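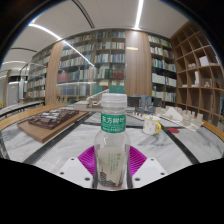 What does a table-clearing robot change for the people who work in the same room?

It changes the timing of small jobs more than the number of them. Cups and bottles leave the table at fixed hours, objects that must stay put have to be marked or moved, and one or two members of staff take on the work of teaching the machine and checking its results.

At the architecture practice Fallulska, the room in question is the library. It holds the reference books and a long marble-patterned table on which study models are set out for review. People also drink there. By mid-afternoon bottles and mugs stand among the models, and the client meeting that follows needs the table without them. Until this year the job fell to whoever booked the meeting, which in practice meant the front desk or the most junior architect in the team.

The replacement is a single arm on a wheeled base, supplied by Twal and run on control software called Jirotus. It has a lifting limit of 800 grams at the gripper, which covers a full drink bottle and excludes most of the models. The limit was one of the reasons the practice chose it. A machine that cannot pick up a heavy model has one less way of breaking it.

Jirotus is trained from demonstrations. A member of staff takes a hand-held gripper with the same two fingers as the arm, closes it on an object and carries the object where it should go. A camera on the tool records each movement. There is no programming in the usual sense, but the work has rules, and the sheet taped inside the library door runs to two pages. Approach at an even speed. Close the fingers fully before lifting. Hold a bottle upright throughout. Do not pass over a model if there is a way around it.

Widad Bataineh, office manager at Fallulska for nine years, has done most of the recording. She started on Tue 11 August and set herself a block of an hour in the morning and another before closing. The target agreed with Twal was 3000 demonstrations covering 23 kinds of object. Bottles came first because they are the commonest item left on the table and the easiest to hold. Mugs took longer. A mug can be gripped across the body or by the handle, and the early recordings mixed the two, with the result that the arm hesitated between them.

"I was told to do what I would do with my hand," Bataineh says. "With my hand I take a mug by the handle. With this I take it round the middle, so that was the first thing I had to unlearn."

Of the recordings made, 2172 passed review. The others were rejected for reasons that are mostly dull: a lift begun before the fingers had closed, a sleeve across the lens, a start position too close to the object. Rejected takes are listed each evening with a reason code. Bataineh asked for the codes to be put into words after the first fortnight, and Twal did so.

The recording has altered her job in ways the original proposal did not mention. Two hours a day is a quarter of her paid time. Post and supplier accounts moved to a colleague on the front desk, whose hours were extended to cover them. Bataineh's job description was rewritten to include training and review, and her grade was raised by one step. She had to ask for both. The proposal had listed the recording as "staff input" and given it no cost.

There is also the matter of the wrist. The hand-held gripper is not heavy, but it is held away from the body and squeezed several hundred times in a week. After the first month the practice set a limit of thirty minutes without a break and bought a second tool with a wider handle. A rota now includes two architects and a model-maker.

The model-maker's bench is where most of the objections came from. Study models at Fallulska are built to be altered. Parts sit loose on the base while a scheme is being discussed, and a small offcut beside a model may be waste or may be next week's stair. A person clearing the table asks. The arm has no means of asking, and in the first tests it was set to treat any unattached piece as something to leave alone. This kept the models safe and left real rubbish lying beside them.

The rule adopted in the end is a tray. Anything loose that matters goes into a shallow timber tray, ordered from Proswood, and the arm does not reach inside a tray under any conditions. The model-makers were against it for some weeks, on the grounds that a loose part is useful only where it stands. They have since agreed to use the trays outside working sessions. During a session the arm is switched off at the wall.

What has been gained so far can be stated in modest terms. The table is cleared twice a day, at one o'clock and at half past five. Junior staff no longer do it before client meetings, and one of them describes this as the only part of the change she has noticed. The arm is slower than a person by a wide margin. It takes one object at a time, stops when anyone comes within reach of it, and starts again only when a button on the base is pressed. In a busy week it may be stopped so often that the one o'clock round is still going at two.

Glassware remains outside its duties. So does any vessel without a lid that is more than half full, a restriction that was added after the marble-patterned top had been mopped for the second time in one morning.

A review is due in November. The practice will decide then whether to extend the arm's work to reshelving, for which the present gripper is poorly suited: its fingers need clearance on both sides of an object, and books on a full shelf offer none. Twal has suggested a thinner finger. Bataineh has asked that the hours needed to record the new task be written into the quotation before anyone signs it.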